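Itton Retains the MacLeish Cup

Itton retained the MacLeish Cup on Sunday with a 71-44 win over Lorkbridge, closing the women's summer league in front of the largest crowd of the season. The doors were shut well before tip-off, and late arrivals followed the game from the lobby.

Lorkbridge led early behind the outside shooting of Eilidh Semple, who finished with 20 points. Itton answered with a full-court press in the second quarter and did not trail again. Lorna Ritchie, appearing in her final season, controlled the defensive boards and was named player of the tournament.

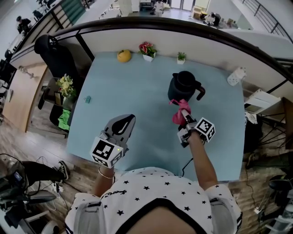

Pink cloth and black pitcher at the blue-covered table.

The third quarter settled the matter. Itton scored on six straight possessions, most of them from turnovers near midcourt, and Lorkbridge used its last two timeouts before the period ended.

"We wanted them to work for every pass," Ritchie said after the trophy presentation. "Our legs held up, and I was pleased with that in July."

Semple praised her younger teammates and confirmed that she intends to return next summer.

In the third-place game, Ondik defeated the league's newest entry in overtime, with a final count of 90 points for the winners.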